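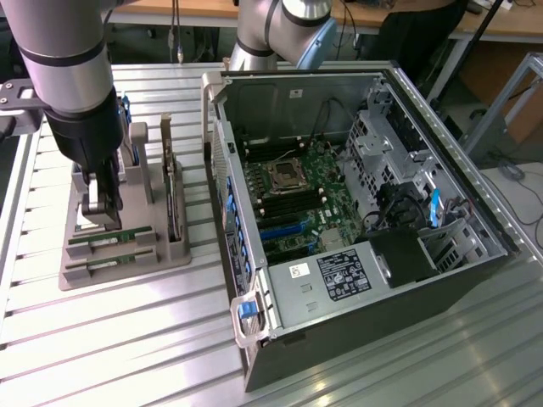
Novembre, 22 h 40

Arrêt d'urgence cet après-midi, à 15 h 10. Je note tout ce soir pendant que c'est frais, parce que le compte rendu officiel sera plus court et que je n'ai pas envie de me fier à ma mémoire.

On déroulait la séquence mémoire sur le poste Vachon. Prise d'une barrette sur le support, transfert au-dessus du boîtier, descente, appui, relâche. Le matin, aucun souci. Après la pause, le bras a commencé à s'arrêter en défaut d'effort pendant l'appui, code 3074, à chaque fois un peu plus tôt dans la descente. J'ai acquitté 2 fois. À la troisième, la consigne dit de ne plus acquitter et d'appeler. J'ai voulu regarder d'abord la courbe, et c'est là que j'ai eu tort.

La courbe montrait 55 newtons en pointe alors que la limite est réglée à 40. Autrement dit le contrôleur a coupé, mais tard. Pendant que je lisais, Gopinath a relancé depuis l'autre pupitre en croyant que j'avais fini. Le bras est reparti avec l'ancien point d'appui. J'avais la main gauche sur le bord de la table. Rien ne m'a touché, j'ai reculé et j'ai frappé le bouton rouge. Le poignet s'est immobilisé au-dessus de la carte mère.

Jade est descendue tout de suite. Elle n'a pas haussé le ton, elle a demandé qui avait la main sur le poste à 15 h 10, et on a répondu tous les deux « moi ». Elle l'a écrit tel quel dans le registre.

Ensuite, une heure de vérifications. Consignation de l'armoire, purge, contrôle du zéro du capteur d'effort. Le zéro avait dérivé. Sylvie pense à la température de l'atelier, parce que la porte côté quai est restée ouverte tout le midi. Gopinath pense à une vis de la bride. Moi je n'en sais rien. On a resserré la bride, on a refait le zéro, et la dérive est revenue au bout de vingt minutes, plus faible. Donc ni l'un ni l'autre n'a tout à fait raison, ou les deux à moitié.

J'ai téléphoné à Priya Pennington, chez Sirden, qui a écrit la routine d'appui. Elle m'a fait lire les paramètres ligne par ligne. Le filtre sur la mesure d'effort avait été allongé à la dernière mise à jour pour éviter les arrêts intempestifs. Il les évite bien, mais il retarde aussi les vrais.
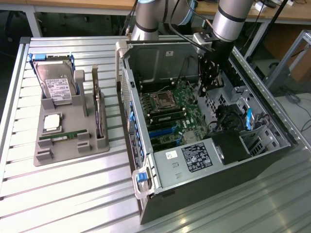 Pourquoi le bras a-t-il pu repartir alors que quelqu'un était à la table ?

Parce que les deux pupitres ont les mêmes droits et qu'aucun ne verrouille l'autre. Le sélecteur à clé prévu pour ça est monté, câblé, et n'a jamais été activé dans le programme de sécurité. Il est sur la liste des réserves depuis la réception.

J'ai retrouvé la ligne dans le dossier Statport. Elle est de ma main, avec la mention « à traiter avant mise en service ». Le poste a été mis en service sans. Je ne me souviens pas d'avoir signé, mais ma signature est en bas.

Shanthi Haque a appelé de Nurnport vers 18 heures. Elle veut le poste arrêté jusqu'à ce que le sélecteur soit actif et testé, avec un essai de relance depuis chaque pupitre, porte ouverte et porte fermée. Je suis d'accord. Sylvie a rappelé la date de la démonstration. Shanthi a dit que la démonstration attendrait. Fin de l'appel.
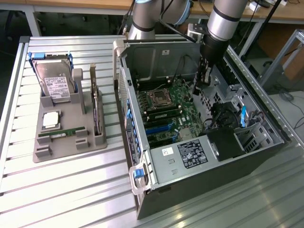 Reste la question de l'appui lui-même. Même avec un filtre plus court, la routine pousse à la verticale et compte sur l'effort pour savoir si la barrette est au fond, et une barrette présentée un peu de travers donne presque la même courbe qu'une barrette bien engagée. Sur le support, la barrette verte est posée en diagonale sur ses deux appuis, et si la pince la prend sans correction, l'écart d'angle se retrouve au-dessus du connecteur. Priya propose une recherche de contact à faible effort avant l'appui franc, avec abandon si la profondeur n'est pas bonne. Ça allonge le cycle. Tant pis pour le cycle.

Gopinath est passé me voir avant de partir. Il s'est excusé, je lui ai dit que j'aurais dû annoncer à voix haute que je gardais la main. On va reprendre l'habitude – on le faisait au début, puis on a arrêté, je ne sais plus quand.

À faire demain : demander à Jade une copie de la page du registre, remettre le filtre à l'ancienne valeur, envoyer les courbes à Priya, afficher sur les deux pupitres que le poste est consigné. La clé de l'armoire est dans mon tiroir, il faut que je la rende à Jade avant 8 heures.

Mal au poignet droit, à cause du bouton je pense. J'ai tapé fort.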